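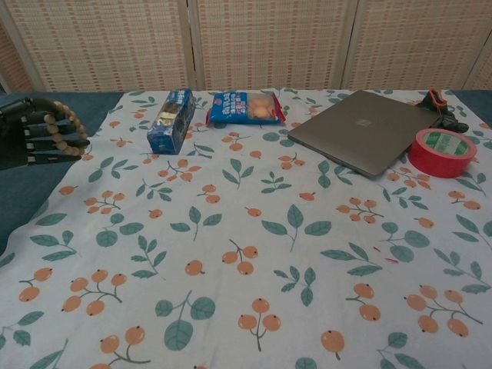
The fingers come first, before the coffee and well before anything gets switched on, Verna Wojcik told us when we stopped by, and if a joint feels even a little gritty when you bend it by hand then you may as well sit down and find out why, as it will only feel worse by lunchtime.

News > Plititz > Work and Workshops

Latest Town Work Letters Events Search

Keeping the Buvar hand in good shape

Readers who walk down Dunleavy Street early in the morning will have noticed the lights on at Trero, the small workshop next to the old shoe shop, and several of you have written in to ask what goes on there. A good part of it, we can now report, is care and cleaning. Trero has a robotic hand called the Buvar, black from fingertips to wrist, and since September the workshop has been teaching it to handle the sort of things people have lying around the house. Beads, for one. A bracelet of light wooden beads is among the regular items, and it was looped over the hand and hanging past the fingertips for part of our visit, while Wojcik bent down to look at the finger joints from the side.

The day starts at 7 with a dry brush. Wojcik and her colleague Bent Sveinbjörnsson take turns at it, and each has a way of going about it that the other puts up with kindly. She works from the tips back toward the wrist. He starts at the knuckles and goes out. Either way the brush has to get into the thin gaps between the finger segments, where lint likes to settle, and there is always lint when you work over a tablecloth. Theirs is a cheerful one, white with green sprigs and orange berries, and Wojcik would not hear of swapping it for a rubber mat. A rubber mat grabs at whatever you lay on it, she explained, and people at home eat off tablecloths.

After brushing comes the bending. With the power off, each finger is moved slowly through its full travel and let go again, and the person doing it writes a word or two in a notebook. The words are not very scientific. "Fine" turns up a great deal, and so does "fine, bit slow," and on one page we saw "crunchy," underlined, with a note to order grease.

That page had a story behind it, and Sveinbjörnsson was good enough to tell it while he looked for his glasses. Back in the fall the lower finger had started to stop short when it closed. It would come most of the way in and then wait there, like somebody who has forgotten what they walked into the kitchen for. He suspected the motor, which would have meant sending the whole hand away and losing a good many days. Wojcik suspected a cable. They took the cover off the back of the hand together and discovered that 2 screws had worked themselves loose, so that a small bracket was leaning against the cable and holding it back every time the finger pulled. A dab of thread glue and a turn of the driver put it right, and those screws have been on the morning list ever since, right below the brush.

"I was wrong and she was nearly right," Sveinbjörnsson said, "so we split a pastry over it."

Next on the list is what the two of them call the zero. The hand needs to know where straight is – really straight, with the fingers held out and level – and over a day of gripping and letting go that idea drifts a little. To set it again they stretch the fingers out, lay a steel ruler along them and adjust until there is no daylight showing underneath. Wojcik likes to do this with the hand off to the side, over the end of the table, where she can get her head down low and still have room for her elbows. Then they run it open and shut a few times and check with the ruler once more. It sounds quick when you write it down. On a good morning the whole routine, brush to ruler, takes 90 minutes, and on a poor one it runs well into the time set aside for work.

And then the beads. We had supposed that a bracelet would be an easy thing for a machine to manage, being light and hard to break, but both of them shook their heads at that. Beads roll. A loop of them changes shape the moment you touch it, and a bead that is just the wrong size will try to lodge itself between one finger segment and the next. That makes the bracelet a rather good inspection tool, as Wojcik has come to see it. If it slides along the back of the hand and off the ends of the fingers without catching, then the edges are clean and the covers are sitting flush. If it snags, she marks the spot with chalk and has a closer look under the lamp. Sveinbjörnsson also keeps an old nylon stocking in a drawer for the same purpose and says it finds burrs that the beads miss, although he admits that it is less pleasant to have visitors see it.

The rest of what is on the table tends to stay put from one day to the next. There was a bag of cookies lying beside a small blue box, a closed laptop, and a roll of bright red tape, and behind it all a woven folding screen that takes the edge off the glare from the street and keeps passersby from waving at the hand (they did wave, all through the first weeks, and Wojcik felt bad about not waving back). The tape earns its keep. Anything that has been unscrewed and not yet screwed back gets a strip of it, so that whoever comes in next knows to leave the power alone.

Cable changes are the bigger job, and one is coming up. The cables that draw the fingers closed wear where they pass over the knuckles, and Trero would sooner replace them early than have one let go in the middle of a session. It takes 2 people, one to hold the tension and one to thread, and there is a fair amount of talking involved. Sveinbjörnsson has small hands and does the threading. The old cables are kept in labeled envelopes so that the worn places can be compared, and he was happy to lay a couple of them out for us under the lamp, pointing with a pencil to the spots where the strands had begun to fray.

The workshop expects the change to keep the hand out of use for most of a week, with the new cables needing to be stretched, eased off and stretched again before the zero can be trusted. Anyone on Dunleavy Street who misses the early lights in the meantime can expect them back once the fingers have passed the ruler. Wojcik asks us to add that the door sticks and should be pushed at the bottom, and that people with questions are welcome in the afternoon, after the brushes have been put away.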